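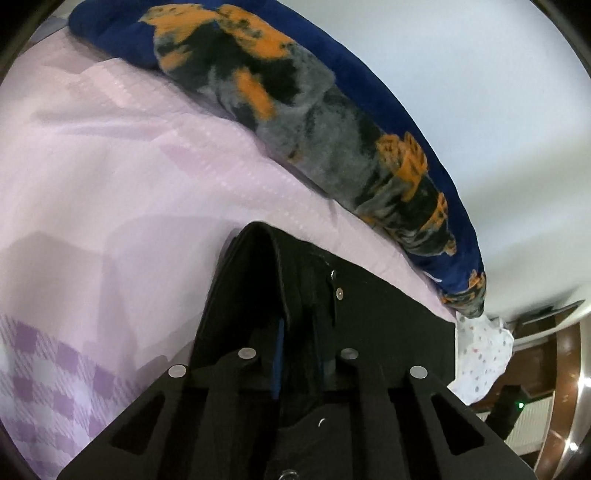
Ticket: Fold-state labels, dark garments
Project: Wimeck
Opened by: Irja Vuorinen
Assigned to: Elsa Halonen
Opened: April 2023
Status: open, was closed once

Irja:
The summary for the garment set says the fold-state classifier "handles dark clothing as well as light." I don't believe it. I went through the black jeans episodes by hand and the predicted label flips between "folded" and "in progress" while the garment isn't moving. Please don't merge the Drostbridge results table until somebody explains this.

Elsa:
Which split? The score on the full set is fine. 2,000 episodes, and jeans are a small share of them.

Irja:
That's my complaint. A small share can be completely wrong and the average won't move. I pulled 200 episodes with black or navy garments and compared against the hand labels. 22 disagree. All but a handful are wrist views taken close in, with black fabric right up against the black fingers.

Elsa:
Reran with exposure correction on. Disagreements went down to 6. Closing.

Irja:
Reopening. You tuned the correction on the same episodes you scored it on. Also, I looked at what the model uses in the ones that got "fixed." Mask out the jeans completely and it still says "folded" for most of them. It may be reading the fingers — open and backed off from the fabric means done, close in means not done. That isn't fold state. 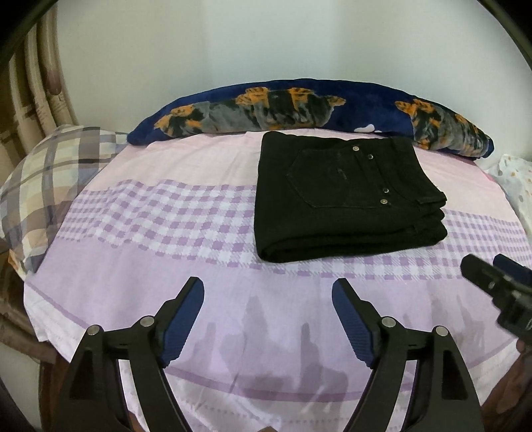 Wrist view, black jeans folded on the pink sheet, fingers open. Hand label: folded.

Irja:
Take that one. The label is correct and I have no argument with it. But the pocket and the rivets are readable, so a person can tell which side is up. When I blur the jeans and leave everything else alone, the score barely changes. I'd like to know what we think we measured.

Elsa:
OK, fair. Could be finger position, could be the bedding. Lehtinen has the same check in its eval script, so I can borrow that. Plan:
1. Mask the fingers, rerun the 200.
2. Mask the garment, rerun the 200.
3. Tune exposure on the Cudetti episodes only, then score ours once.

Irja:
Add a fourth: fingers open over a half-folded garment. We have almost none of those, and without them 1 and 2 won't settle much.

Elsa:
Will have to record them. May at the earliest.

Irja:
Then the table waits, or the dark clothing line comes out. I'd take it out.

Elsa:
Taken out of the draft. Step 1 is running, 2 is queued behind it.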